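Home | Reviews | Furniture | Kitchen | Outdoor | About

Sodenier square table with marble-pattern top: two tables, five months of daily meals
By Bheki Adams
2024-07-23

I bought two of the Sodenier square tables in February for the lunch room at our workshop. The old table was a long folding one with a split down the middle, and it took two people to move it. I wanted small square tables that could stand apart most days and be pushed together when we have visitors.

The price was $64 each from Plaltalex, plus delivery. That puts the Sodenier above the cheapest folding tables and well below anything with a stone top. The top is a printed marble pattern with a gloss finish. The pattern is cream and gray with orange-pink veins, and a thin red trim runs around the edge. The legs are black metal and curve outward to small feet.

Delivery and assembly

The tables came in two flat boxes. One box had a crushed corner but the top inside was fine. Each table has a bag of bolts, a hex key and a single sheet of drawings with no words on it. The first table took me 38 minutes. The second took 25, mostly because I already knew which way the leg brackets face. The drawing of the brackets is small and easy to read upside down, and I had to take one pair off and start again.

Put the top face down on a blanket before you begin. The gloss will mark if you slide it on a bare floor. Leave all the bolts loose until the last one is in, then tighten them in turn.

Stability

Our floor is tile and not quite level. One table stood flat right away. The other rocked a little until I put a felt pad under one foot. Leaning on the edge with both elbows does not tip it, but if you press down hard on a corner you can feel the legs give slightly. I would not stand on it or clamp anything to it.

The spread of the legs is the part I like least. They take up a good deal of floor, and a chair leg will catch on them if you pull in without looking. Hartmut Frerichs, who is tall and sits sideways at every table he uses, says his shins have learned where the metal is. Shorter people here have had no trouble.

Size in use

Each side of the top is 70 cm by my tape measure. Two people can eat across from each other in comfort. Four can drink coffee at it, but four full plates plus a serving dish is too much. With the two tables side by side we seat six. The tops are the same height, though the red trims leave a thin line between them where crumbs collect.

A setting for one takes up very little of the surface. I use a steel bowl, a plastic cup, a fork and a spoon most days, and there is plenty of room left behind them for a newspaper or a pan on a mat.
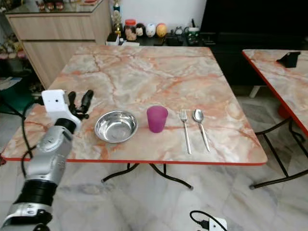 The Sodenier top with bowl, cup, fork and spoon. The second table is at right.

Cleaning and wear

A damp cloth takes off almost everything. Tomato sauce left overnight came up with warm water and dish soap. Turmeric left a faint yellow spot that was gone after three or four days of normal wiping. I have not used bleach or a scouring pad and don't plan to.

The gloss shows fingerprints and smears under a strong light, and it reflects the ceiling lamps enough to bother you if you are reading. The veined pattern hides crumbs well, which is good or bad depending on how you look at it. Run your hand over the top before you call it clean.

After five months there are a few hairline scratches where people drag their bowls. You have to bend down to find them. The red trim has started to lift at one corner of the older table, over a length about as wide as my thumb. I pressed it back with contact glue and it has held since. The trim on the other table is still tight.

We use cork mats under hot pans. The instruction sheet has a drawing of a pan with a line through it, and I took that as advice.

Compared with the Chien

Before ordering I looked at the Chien folding table at the Cirnska showroom. It is lighter and can be put away behind a door. The top felt thinner, and it wobbled more when I leaned on it. If you need to clear the room every evening, the Chien is the better choice. If the table will stay where it is, I would take the Sodenier.

Good: easy to wipe, fairly steady, can be moved by one person.
Less good: legs get in the way, trim may need glue, glare under bright lamps.

I would buy it again at the same price. Spare feet and bolts can be ordered from Plaltalex, but the edge trim is not on the parts list, so keep a tube of glue in the drawer.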